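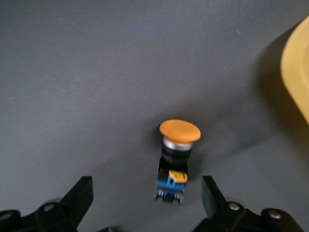 Emergency Stops on Small Workshop Machines
Term project, Machine Safety
Tullio Longo

1. Purpose

The project looked at where emergency stop controls are placed on small woodworking machines and whether a person using the machine can reach them. The work was done in the Zisano teaching workshop in February. Three machines were studied: a band saw, a drill press and a belt sander.

2. Background

An emergency stop is different from the normal off switch. It has to be easy to find without looking, and it has to stay in once it has been pushed. Letting it out again must not start the machine. On most machines the button is wired so that pushing it opens a normally closed contact, which means that a broken wire also stops the motor.

3. Method

I stood at each machine in the normal working position, with both hands on a practice board, and measured from my right hand to the stop control. I then repeated the measurement from the side where a helper stands. The power was locked off for all of this. The workshop supervisor checked the lock before I started.

I also asked students from the evening class to reach for the stop with their eyes closed. They had all used the machines before.

4. Results

Band saw. The control is 50 cm from the working hand. Everyone found it on the first try. The helper cannot reach it without leaning past the table.

Drill press. The control is on the left side of the head, 60 cm from the right hand. Two students touched the speed cover first.

Belt sander. The control is below the table and a long board blocks it. This was the worst of the three. One student pushed the dust gate lever and thought it was the stop.

5. Suggestions

The sander control should move to the front edge of the table. A second control for the helper should be added to the band saw, wired in series with the first. The drill press can stay as it is if new students are shown the control before they use it.

6. Limits

All the students were right-handed. I did not measure how long each motor takes to run down after a stop, and that should be done before anything is moved.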